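Prerkent Student Robotics Club - hand-held gripper recordings

README, last changed March 2020

This folder holds the recordings made by our club for the Akstead student project. The task is simple: move small objects on a table with two hand-held grippers, one in each hand. There are 1134 recordings in the training part. The test part is kept in a separate folder and should not be mixed in.

Files

episodes/ - one folder for each recording
labels.csv - task name, operator number, result (ok or fail)
calib/ - camera and marker calibration, 3 files

Each recording is sampled at 10 Hz. The pose of each gripper is computed from the square markers on its cube. If the markers are hidden for a moment, the pose is left empty, and we did not fill the gaps.
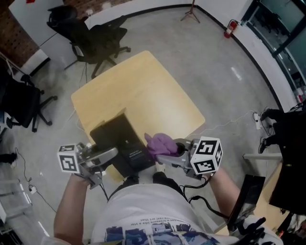

Operators changed during the project, so the style of movement is not always the same. Please read the operator column before you compare results.

Known problems: in some early episodes the left and right grippers are swapped in labels.csv. A corrected file is planned for April.

Contact: Wanda Szewczyk, data group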